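**Ticket 3105 — Skodari open day, hand gripper demo**
Status: open
Priority: before doors, Thursday

9:40 — left pad worn along the inner edge, little flap of material sticking out. Visitors will be handling this one all day. Right pad rough on its lower edge too, but can wait.

10:05 — checked the Trandance log. 350 cycles on this set, limit in the Kurovel sheet is 70 per session, so we're way over. Resetting teh counter.

10:20 — asked Okonkwo desk for spares. 21 in the drawer upstairs, none labelled left or right. Need someone who knows which is which.

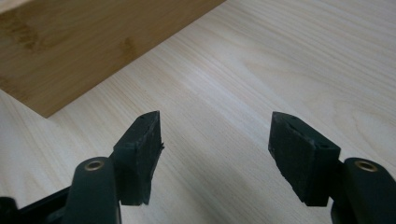

*Pads open over the demo table, bamboo board at upper left.*

10:30 — do NOT trim the flap, swap the whole pad. Demo slot moved to after lunch — sign on the door needs changeing.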